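The sorting tray, and why mine never goes back in the cupboard

I keep a shallow tray on the table for fruit and odds and ends, and it has outlived three proper fruit bowls. The rim is done in yellow tape (a 40 mm roll from the market at Cascombe, and I'm still using it) and the floor is white, which makes it easy to spot a grape that has gone soft underneath.
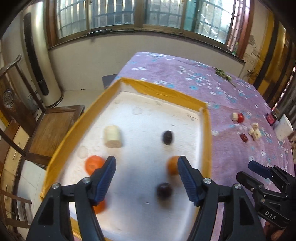
The tray on duty, scuffs and all.

The trick is to give everything a bit of space. Fruit piled in a bowl bruises at the bottom and you never see it until the smell starts! In a tray you get one layer and that's your lot. When it's full, stop buying plums.

A few things I've learned about the tape. Wipe the rim first and let it dry properly, go round in one long run if you can, and press the corners down with the back of a spoon. Mine has creased along the far side and I've left it, though a neater person would peel it off and start again. The floor gets a barely damp cloth and no more. Ring marks I ignore.

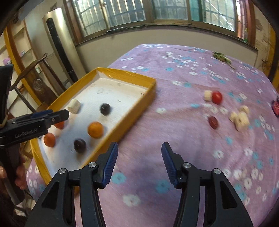
Reading time: 2 min

Now the sorting itself. I tip the lot out on the cloth on one side, have the tray on the other, and move things across a piece at a time. Anything sticky or split goes straight in a bowl for the pan. Small round things roll, so do those early – I once lost a cherry tomato behind the radiator until March.

Crumbly things are a different matter. Cakes, pastry, bean curd, anything that sheds bits should stay away from the fruit, or you'll be picking crumbs off your grapes all week. I put mine down on the cloth last and then into a tin.

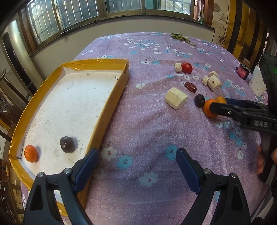

Gostholm Kitchen Notes

And do use a patterned cloth underneath. Little flowers on a pinky purple hide no end of drips between washes, where plain white shows the lot. I wash mine at 40 and hang it out damp so it hardly needs ironing. If you've got mandarins, leave them until last, they'll put up with more handling than anything else on the table.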